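Last updated: May

Cloth on a small side table -- is a tray worth having?

tetwood_shirley
We have a small table in the hall room where people put their drinks down. It has a cotton cloth on it and the cloth moves. Somebody leans over, catches the hem and the whole lot shifts. The cloth hangs down 18 cm at the sides and I like it that length. Has anyone cured this without going over to a wipe-clean cover? I don't want plastic.
Shirley Penrose

arlindo_b
Shorten it. 18 cm is too much on a small table, it's at knee height for anyone sitting down. Ours is 16 and I would take it up more if I could be bothered with the sewing. The other thing is to put a piece of non-slip mat under it, the kind sold for rugs. Cut it smaller than the top so it doesn't show.

Ilimska
Rug mat works but it left marks on my varnish. I use felt. The felt doesn't grip as well, so I also put something heavy at the back of the table, usually a plant.

tetwood_shirley
I have tried clips. They ping off. I would rather not cut the cloth, it was bought to go with the curtains.

maiara.s
I'd go for a tray. One tray, in the middle or near it, and the cups live on that. It spreads the weight and the rings end up on the tray where you can wipe them. We have had one on ours for two winters and I wash the cloth far less than I used to, always at 60 and it has come up fine.

arlindo_b
Can't agree about the tray. On a small table it takes up all the room and then people put their phone and keys on it as well, and you are carrying those out to the kitchen with the cups. Two coasters do the same job. Washing checked cotton at 60 is asking for trouble too, the colours go.

maiara.s
Mine haven't gone. Coasters end up on the floor in our house.

Fengying_J
Depends on the tray. A round one wastes the corners. A rectangular one with a lip is better. The Lerkholm one I had was too deep, you had to reach down into it for the cup, and I gave it to my sister. Look for a low edge.

And choose a colour that stands out from the cloth. My mother's sight is poor and she puts a cup down by colour more than anything. White tray on a pale cloth was no good to her at all.

tetwood_shirley
Hadn't thought about colour. Does it not look a bit much, a bright tray on a patterned cloth?

rosimeire_trindade
I don't think so. These are from our place in Trindade.
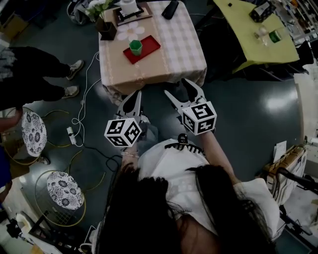
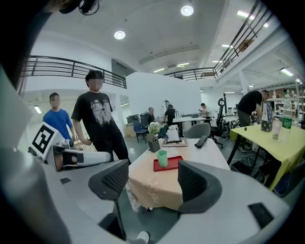
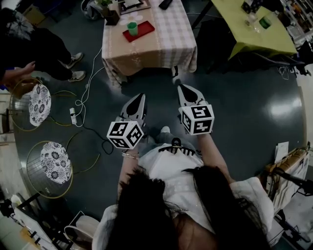

Shirley, I had the same worry about pattern before I settled on anything, and I nearly bought beige. I went through a lot of the old threads on here first, one of them had 274 replies and most of those were about napkins. In the end what decided it was being able to find the cup. A green cup on a red tray shows up straight away against a pale cloth, and the cloth can hang down over the edge as far as you like. I'd still keep the plant towards the back as Ilimska says. Do the tray first and see if you need the felt as well.
Rosimeire Assunção

Ilimska
I like the red. Mine is a dull brown one and I am always hunting for it.

arlindo_b
It's clear to see, I'll give you that. Still too much tray for my table, the top is almost the same size as a tray to begin with. Coasters for me.

Fengying_J
Then get a bigger table, Arlindo.

tetwood_shirley
Thanks all. I will leave the hem alone for now and look for a low-edged tray, red or dark blue. Felt underneath if it still slides. Does anyone know if felt can go in the wash with the cloth or does it have to be done separately?

maiara.s
Separately, and cool. It shrinks.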